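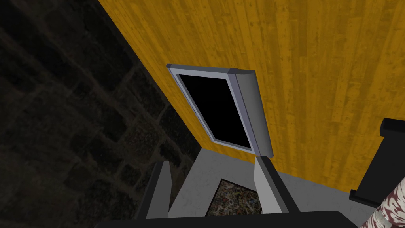

Join the Tovside story group

Do you like making up stories, and would you like some company while you do it? We are looking for people to take part in a year of shared story writing at Tovside, starting in February. You don't need to have published anything, or even finished anything. If you have a drawer full of first pages, you're our sort of person!

The group meets on Wednesday evenings at 7pm in the upstairs room at Dillow. Everyone writes for an hour, then we put the kettle on and read bits aloud (only if you want to - plenty of people listen for weeks before they share a line). Between meetings you write a short piece set in Casturari, the made-up town we are building together. It already has a ferry, a long-running quarrel over a bakery and far too many aunts. 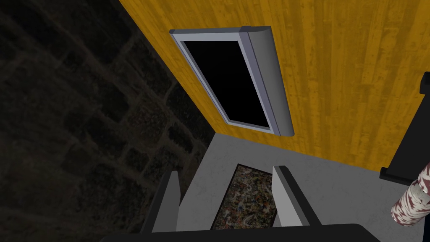 Yellow wood and dark wall, with a window in grey.

What you'll write

Pieces run to 1440 words at most, and very short ones are welcome. You might take on a street, a family or a single bad afternoon. We swap drafts in pairs and give each other kind, useful notes. The best of the year goes into a printed book, and we'll make 200 copies. Every writer gets two to keep.
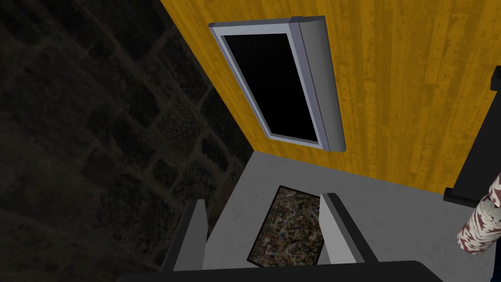
The speckled rug on the pale floor.

Who can take part

Anyone over 18 who can get to most meetings. It's free, and we can help with bus fares. The Baldursdóttir Fund pays for the room, the printing and the biscuits, with a grant of £2184. There is a lift, and large-print copies are ready each week if you ask for them.

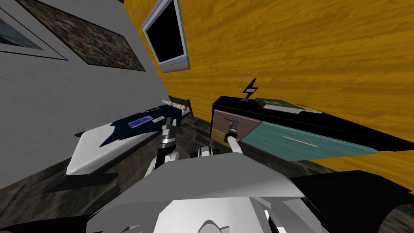 The corner with the desk, screen and framed pictures.

How to apply

Send us up to 200 words about a room you remember well. Real or made up, we don't mind, and spelling doesn't matter a bit. Tell us how to reach you and whether you need anything to make the evenings easier. You can post it to Tovside or drop it in at the Dillow front desk. We'll reply to everyone before the first meeting.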